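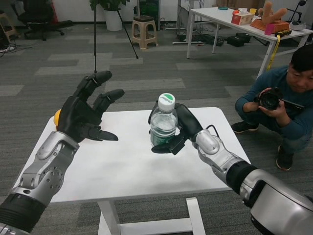
Ticket 703
Product: Odelora teleoperation kit, two arms with hands
Site: Gallwood demo room
Subject: Right hand keeps squeezing after the operator opens the glove
Status: Resolved, keeping an eye on it

Opening message, from the Gallwood room

Hello again, and thank you for the quick help with the calibration question last month. I'm sorry to be back so soon! We have been recording bottle demonstrations on the Odelora kit, the plain reach, grasp, lift, set down and let go routine, and the letting go has started to misbehave on the right side. The operator opens the glove and the robot's fingers either stay curled or come open very late, by which time the operator has usually begun to pull the arm back and the bottle comes along for the ride.

The left hand is perfectly happy. It opens and closes when asked, it holds a pose in the air without drooping, and I have no complaints about it at all. We mostly keep it parked open over its own side of the table while the right one does the work, because the task file only calls for one hand.

What I've tried so far, in the order I tried it:

Restarted the teleop program. No change.
Restarted the whole cabinet and let it sit through a cup of coffee. The first two releases were fine, then back to sticking.
Swapped the right glove for the spare. No change, which made me think the glove was off the hook.
Ran the hand open and closed from the service page with nothing in it. It opened beautifully every time, and I felt a bit silly.

So the hand works empty and sticks when it's holding something. The bottle is an ordinary plastic drinking water one with a screw cap, full. I would have loved to solve this on my own but I'm out of ideas, and we have 50 good demonstrations to hand over to the Worner training folks before the end of June. Any pointers would be very welcome.

Support reply, 10:40 a.m.

Good morning, and please don't apologize, this is what we're for. Your notes are lovely and clear and they save us both a lot of time.

A hand that opens fine when empty and sticks when loaded makes me look first at the grip hold setting. When the fingers meet something solid, the controller stops following the glove closely and keeps a steady squeeze, so that a small twitch from the operator doesn't drop the object. It lets go of that hold once the glove opens past a certain point. If that point is set too wide, the operator has to stretch their fingers right out flat before anything happens, and most people don't do that when they're letting go of a bottle. They just relax.

Could you open the hand page, go to Hold, and tell me what you see for Release Threshold on each side? Please also save a log of one bad release. Start it before the reach and stop it after the arm is back at rest.

One more small thing while you're there. Have a look at where the thumb ends up when the hand is low over the table. If the thumb tip is pressing on the tabletop, the controller can take that for part of the grip, and it will go on holding for that reason alone.

Gallwood, 11:25 a.m.

You've cheered me up already. The left side says 12 and the right side says 30. I don't remember anybody changing it, but we did load a settings file from the Bae task a while ago (that was the one with the soft pouches, where we wanted a very stubborn grip) and I have a nasty feeling it came in with that. The log is attached.

I also got down at table height and watched the thumb through a few grasps, and I think you may be onto something there too. When the operator comes in low, the thumb hangs down past the bottle and gets very close to the top of the table.
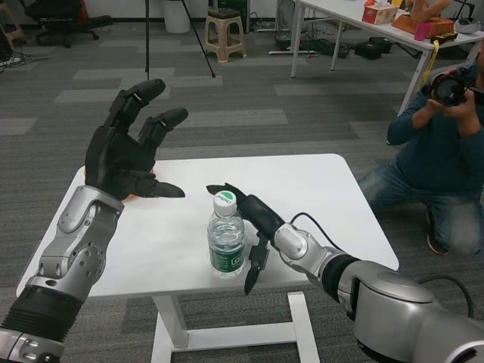

We've been working close to the near edge, since the operator finds it easier to judge depth there, but it does mean the right arm comes in steeply and the wrist has to tip over a fair amount. A colleague suggested moving the start mark farther toward the middle of the table. I haven't done it yet because I didn't want to change two things at once and then not know which one had helped.

Support reply, 1:15 p.m.

Very wise, and I wish everyone did it that way. Let's take the threshold first.

Set the right side to 12 to match the left. Save it under a new name so the pouch settings stay safe for when you need them again. Then do a handful of slow releases and ask the operator to relax the fingers the way they would with a real bottle, with no big stretching.

I've read through your log. The glove signal is clean. The operator opens, the reading stops just short of the threshold, hovers there, and then the wrist starts moving back with the hold still on. The hand finally opens 3000 milliseconds after the first sign of letting go, and that's a very long time to be standing there with your fingers apart, wondering what you did wrong! Please tell your operator they did nothing wrong.

There's a small bump in the thumb load too, just before the fingers close. I'd say that's the tabletop.

Gallwood, 2:50 p.m.

Threshold changed and saved under its own name. What a difference. The releases feel natural again and the operator is smiling. We did get one sticky one, and I was watching that time: the thumb touched down on the table during the grasp. So I've now moved the start mark in from the edge, and asked the operator to take the bottle a little higher up the body. No sticking in the session since then.

Two questions before we close this, if you don't mind. Should we throw out the demonstrations we recorded earlier with the late releases? And is there a way to stop a settings file from overwriting only one hand without saying so?

Support reply, 3:30 p.m.

So glad to hear it. For the earlier recordings, I would keep the reach and the grasp and mark the release as bad in the task editor. The training side can trim at that mark. If the arm pulled back with the bottle still in the fingers, though, please drop the whole demonstration. A robot learning from it may well copy the tug along with everything else.

On the settings file, there's a box on the import page called Compare Before Loading, and it's off unless you turn it on. With it on, you get a list of every value that would change, left and right side by side. I've passed along your wish for it to be on from the start.

I'll leave the ticket open through your next recording session. If the thumb bump shows up again, send me a log with the new start mark and we'll look at the wrist angle together.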